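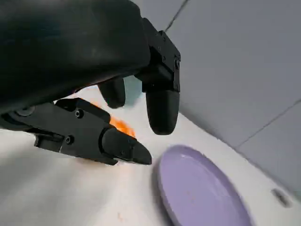
Adjunto 1. Dedos negros sobre la mesa.

Incidencia: los adjuntos no llegan al destinatario
Producto: Illum, gestor de correo
Cliente: Ferraro, oficina de Palau
Asignado a: Ilham Fahmy
Estado: resuelto

Descripción del cliente
Desde la actualización de agosto, los mensajes con imágenes salen de la bandeja pero el destinatario recibe solo el texto. Sin adjuntos no hay problema. Pasa en 9 cuentas de la oficina. 

10:15 Reproducido con la cuenta de prueba. El mensaje figura como enviado y el servidor no devuelve error.

10:40 Revisado el registro de salida. Hay 94 entradas con el aviso "parte omitida", todas con imágenes. Los PDF pasan bien.

11:20 Descartado el antivirus. Desactivado en un equipo, mismo resultado.

12:05 El límite por adjunto está en 85 KB. Antes de actualizar era de 2,000 KB. La actualización sobrescribió el archivo de configuración y dejó el valor por defecto. Los PDF que envían son más pequeños y por eso no se veían afectados.

12:30 Restaurado el valor anterior y reiniciado el servicio. Reenviado un mensaje con imagen, llega completo.

16:10 El cliente confirma que funciona en todas las cuentas. Los mensajes anteriores hay que reenviarlos a mano, no se recuperan de la cola.

Pendiente: avisar a Drerer, que tiene la misma versión instalada. Guardar copia de la configuración antes de la próxima actualización.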